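Section 2: Preparing the Work Surface and Setting Out the First Cube

Read this section before opening the Stamville block set. The sorting and stacking activities in Section 3 assume the surface has been prepared as follows.

2.1 Surface

1. Choose a flat table or bench at least 30 inches deep.
2. Wipe it with a damp cloth and let it dry.
3. Unroll the white Flondau mat, matte side up. Leave it flat for 11 minutes before placing anything on it.
4. Smooth out any curl at the corners by hand.

Note: Small dark specks on the mat do not affect the activities. Marks that will not brush off can be cleaned with mild soap. Do not use solvent.

CAUTION: Do not iron the mat or rinse it in water hotter than 70 °F.

2.2 Lighting

Use one lamp or a window to one side. A soft shadow next to the block is fine and makes its edges easier to judge. Turn off any lamp that throws a hard glare on the mat.

2.3 First cube

1. Take the small red cube out of the tray. Leave the other blocks in the box.
2. Set it down near the middle of the mat on one full face. The edges are slightly rounded, so press lightly on top to check that it does not rock.
3. Turn it until two side faces and the top can be seen from your position. 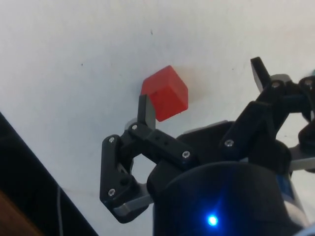

4. Clear away loose parts, packing paper and the tray lid before going on.
5. Pick the cube up by two opposite sides and put it back in the same spot. Repeat until the mat stays put when the cube is lifted.

If the mat slides, fit the Gresimeck grip strips (bag 2) under the long edges. Older Pimentel strips are thicker and will leave a ridge.

CAUTION: Small parts. Keep away from children under three.

Continue to Section 3, Adding the Second Cube.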